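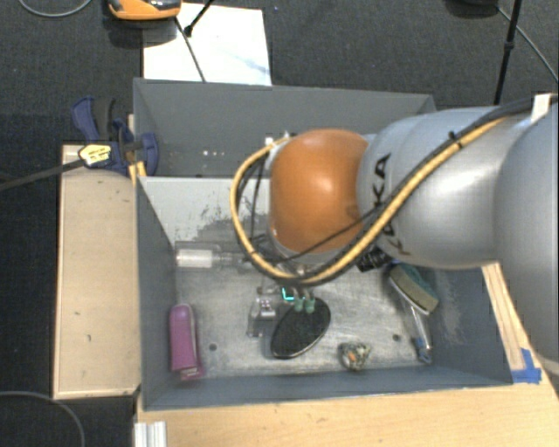
Posted by Katia Ruggiero on 3/20/21

Home | Topics | Grippers | Unsolved | Log in

Are soft fingertips worth it for mixed bins? We have the pale green ones on the KUKA now. The Firuveo rep says they'll take anything. I don't buy it. The dark oval thing is fine, but I have doubts about the dish brush with the clear handle and the clear bottle lying by the wall.

Marras
Do 16 picks per object with each set of tips, same starting spots, and write down every miss. Reps quote their best run. We logged 319 picks in February and the soft tips lost on anything slick. Also check your camera on the clear stuff before you blame the fingers.

bulluren_4
Just get suction.

Iltness
Suction on a brush head? Good luck. Tie that yellow cable in closer first, it loops right by the fingers.

Comments
tobin: 16 is too few.
Katia Ruggiero: Did 13 on the brush so far. Not impressed.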